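Rulline tabletop, white, 6 months' use

Assembly took one person under an hour. The top is rigid and has not bowed. The smooth finish takes a pencil line well through one sheet of paper. 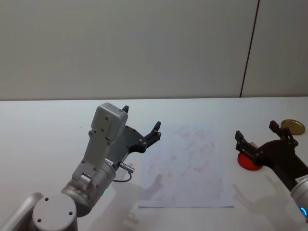
Glare was my main concern before buying. Under a ceiling lamp the surface stays even and pale, and a shadow falling on a sheet of paper has a soft grey edge, so faint reddish marks remain legible. Red ink left overnight needed spirit to shift. Edge banding is sound. Four out of 5.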